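Sobre nosotros

Droto es una empresa pequeña que se ocupa del orden en las casas, en las despensas y en los talleres. Ordenamos, clasificamos, ponemos etiquetas y enseñamos a las personas a mantener las cosas en su sitio. Empezamos con 2 personas y una furgoneta prestada, y hoy somos 6. Nuestra dirección ha cambiado dos veces, pero el trabajo es en el fondo el mismo.

La empresa la fundaron Cornel Coman y Teodora Delić. Escribo yo, Cornel, esta página, y pido paciencia por mi español, que aprendí ya de mayor y en gran parte leyendo etiquetas de productos de cocina. Teodora corrige mis textos, pero esta vez le pedí que cambiara solamente los errores y dejara mis frases.

Cómo empezamos

Antes de Droto trabajé en el almacén de Bandara, una casa de conservas y especias. Allí aprendí que un recipiente sin lugar fijo se pierde antes que un recipiente viejo. Teodora llevaba entonces la cocina de una residencia de estudiantes, Plesance, donde cada mañana había que encontrar el mismo tarro de canela en un estante diferente. Nos conocimos por una entrega equivocada: le llegaron a ella los tarros vacíos y a nosotros las tapas. Tardamos una tarde entera en juntar cada cosa con la suya y al final de esa tarde ya teníamos la idea de la empresa, aunque todavía no el nombre.

Nuestro primer encargo fue la despensa de una familia en el barrio de Grumell. Era un mes de agosto, con mucho calor, y sacamos todo al patio para poder ver lo que había. Cobramos poco y trabajamos demasiadas horas. La señora de la casa nos recomendó a su hermana, la hermana a una panadería, y de esta manera seguimos todavía: casi todos los clientes llegan por otra persona.

Cómo trabajamos

Empezamos siempre con una mesa vacía o casi vacía. Pedimos al cliente que nos deje una superficie lisa, a la altura de la cadera si es posible, y sobre ella ponemos una cubeta y nada más que los objetos que vamos a tratar en ese momento. Una mesa de cocina sirve muy bien. El suelo no nos gusta, porque la espalda se cansa y las cosas pequeñas se esconden debajo de los muebles.

Después viene la pregunta que hacemos para cada objeto: ¿entra en la cubeta o se queda fuera? Lo que entra es lo que se usa junto. Los tarros de especias van con los tarros de especias, los botones con los hilos, los tornillos con sus tuercas. Una cubeta baja es mejor que una caja honda, y el blanco ayuda a ver el fondo.
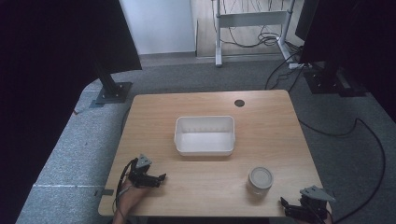 Con los tarros somos un poco exigentes. Preferimos los de material transparente con tapa de rosca, porque se sabe sin abrir cuánto queda, y porque la tapa plana permite escribir en ella o pegar una etiqueta redonda. Si el tarro va a vivir en un cajón, la etiqueta se pone arriba. Si va a vivir en un estante, se pone delante. Parece una cosa pequeña, pero es la causa más frecuente de que una despensa se desordene otra vez a las pocas semanas.

No obligamos a comprar recipientes nuevos. Muchas casas tienen ya lo que necesitan – tarros de mermelada, cajas de galletas, una bandeja de un frigorífico antiguo – y solamente hay que lavarlo bien y quitar el pegamento de las etiquetas viejas. Para eso usamos aceite de cocina y un poco de bicarbonato, y lo dejamos actuar el tiempo de un café.

Los talleres

Desde hace 5 años damos también talleres para grupos pequeños. Cada participante trae un cajón de su casa tal como está, sin arreglarlo antes (esto lo pedimos por escrito y casi todos lo arreglan un poco igualmente). Se vacía el cajón sobre la mesa, se separan las cosas y se vuelven a guardar con un criterio que la persona pueda explicar en una frase. Si no puede explicarlo, el criterio es demasiado complicado y volvemos a empezar.

Teodora lleva los talleres de cocina y despensa. Yo llevo los de herramientas, costura y papeles, y en los de papeles aviso que no leo nada: solamente pregunto de qué tipo es y cada cuánto se necesita.

Hasta el 22 de marzo de 2021, día en que pusimos al corriente nuestro cuaderno, habíamos ordenado 2.110 cajones. El cuaderno lo empezó Teodora como una broma y ahora nos sirve para calcular los presupuestos. Un cajón de cubiertos es rápido. Un cajón de cables puede llevar la mañana completa.

Qué no hacemos

No hacemos mudanzas, no limpiamos y no tiramos nada sin que el dueño lo diga. Tampoco hacemos fotografías de antes y después de las casas de los clientes. Si alguien quiere conservar once sacacorchos, buscamos sitio para los once.

Para pedir una visita, escríbanos unas líneas sobre la habitación y díganos si hay una mesa que podamos usar. Si no la hay, llevamos una plegable.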